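Brellbridge Bowls: Your Questions, Kindly Answered

Can I mix the colors, or should I stick to one?
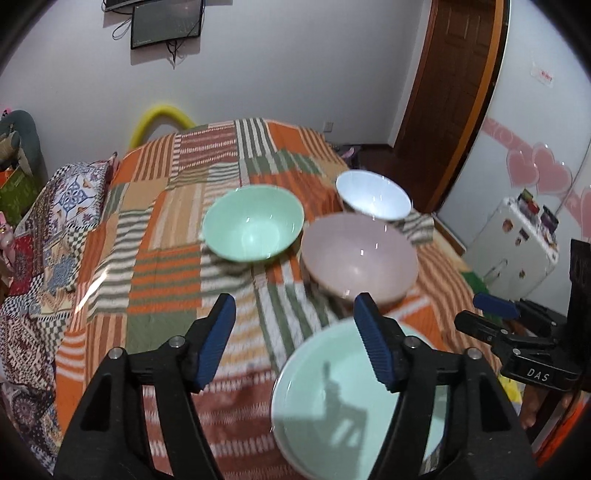 One reader wrote in that she'd mixed pink and mint for years and her table had never looked happier, and we're inclined to agree with her! Pastels are forgiving things, and they sit very sweetly on a busy patchwork cloth.

How many bowls should I start with?
We usually suggest 4, which is enough for a small supper with one left over for the olives (or the keys, if we're telling the truth).

Do they stack?
Put the widest at the bottom and they'll nest nicely enough, though do slip a napkin between them if they're going up on a high shelf.

Do you ship to Stavusen?
We do, and orders over $75 travel free.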